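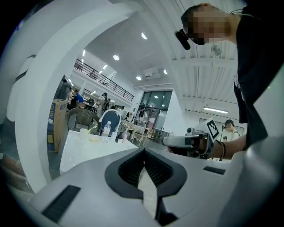 Resetting the hand-held grippers at Nanley

Most of Saturday went on the hand-held grippers. These are the white units with a pistol grip and a printed square marker on top, which the arm cell at Grondow later learns from. Maintenance is dull and mostly concerns the marker, the pads and the finger travel.

Marker first. It has to sit flat. A lifted corner shifts the pose estimate, and the fault then looks like poor calibration. I wipe it with a barely damp cloth, press the edges down and replace the print if the black has gone grey.

Next, the fingers. Open and close 12 times, slowly, watching for one side lagging the other. If it lags, back off the pivot screw a quarter turn and repeat. Vega Toledo prefers to strip the linkage straight away - quicker on the old Lozano units, a waste of an hour on these.

The pads get isopropyl and a lint-free wipe. Check the ribbed slot for grit while you're there.

Last is a grip check on something thin. A toothbrush handle is a good test, being narrow and an awkward shape. I want it held for two minutes with no creep, at three different angles. Anything that drifts goes back to the pivot screw.
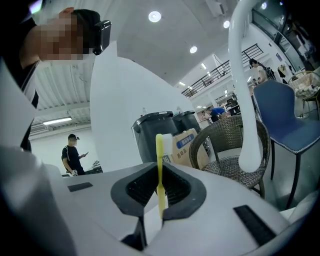

Yellow toothbrush upright in the slot, bristles to the left.

Unit 1878 still has a slight click on closing. I've ordered a bushing from Trarkgate and will fit it in July.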